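Ulport House, shared kitchen, first floor
Safety walk-round, July
Checked by: Felicidad Mangubat
Present for part of it: Marcelino Medeiros (residents' side)

Marks used: OK, Fair, Poor, Not checked. I have not used "Good". The last sheet had "Good" against every line, including the fire blanket, which was in its packet in the hall cupboard.

1. Way in and out
Door closes by itself: Fair. It closes if you let it go from fully open. From halfway it stops a hand's width short and stays there.
Route clear to the stairs: OK on the day. I was expected on the day, so I would like to see it on a Saturday evening before I believe it.
Floor covering: Poor by the fridge. The edge has lifted again where it was glued in spring. I was told then that the glue was permanent.

2. Fire
Heat alarm: OK. Tested with the button, heard on the landing with the door shut.
Fire blanket: OK, now on the wall. It is mounted beside the hob and you would have to reach past a burning pan to get it. Move it nearer the door.
Extinguisher: Fair. Tag in date, gauge in the green. Bracket has one screw out of two.
Notice of what to do: Poor. It gives room 143 as the meeting point. Room 143 is indoors.

3. Gas and hob
Hob lights first time: Fair. 4 burners, back left needed several goes.
Shut-off tap reachable: OK, once the baking trays were moved. They will be back.
Extractor: Not checked. It makes a noise when switched on. I could not satisfy myself that it moves any air, and the suggestion that the noise proves it does is not one I accept. Vaminum to test properly.

4. Electrics
Sockets and plates: OK, no cracks, no scorching.
Trip switch: OK, tested.
Portable appliance labels: Poor. 11 appliances on the list, 5 with a label I could read. The Tagle kettle has a label from a different building.
Extension leads: none in use. I am told there never are. There is a nail at the right height for one.

5. Worktop and small appliances
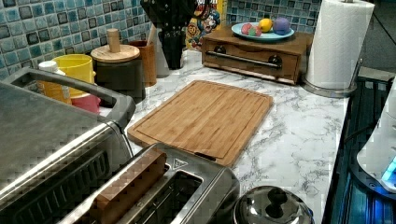
Worktop space is marked Poor, and I know this will be argued with because it was "sorted out" after the spring visit. What was agreed was a clear space around anything that heats up, and a separate clear area for chopping. The steel toaster oven and the two-slot toaster are both close up against the bamboo board, with the board's lower edge tucked in behind the toaster and a slice standing well proud of the front slot. Mr Medeiros says the board is only parked there between jobs. It may be, but a thing parked on a worktop soon lives on it. Pick one place for boards, away from both toasters, and keep to it. The wooden drawer box could go on a shelf, which would free a fair bit of room at a stroke.

Crumb trays: Poor. I asked when they were last emptied and got two different answers from two people.
Bread: cut it to suit the slot. Anything that stands up out of the toaster is liable to be fished for with a knife.
Surface and tiles: Fair. Wipes down well enough. I did not test the sealant.

6. Knives, glass, chemicals
Knives stored safely: Fair. Block is fine, but there were three more loose in the cutlery drawer.
Cleaning products away from food: OK.
Plototley descaler: keep it in its own bottle. It had been put into a squash bottle with the name written on in biro, and the biro was coming off.

7. First aid
Box present: OK.
Contents: Poor. Plenty of slings, up to two plasters of any useful size, no burn dressings. In a kitchen I would have that the other way round.

Actions
Blanket, bracket screw, meeting point notice: building office.
Extractor test and appliance labels: Vaminum.
Boards, drawer box, crumb trays: residents, via Mr Medeiros, who thinks a week is enough. I have put down two.
Return visit: unannounced, in the evening.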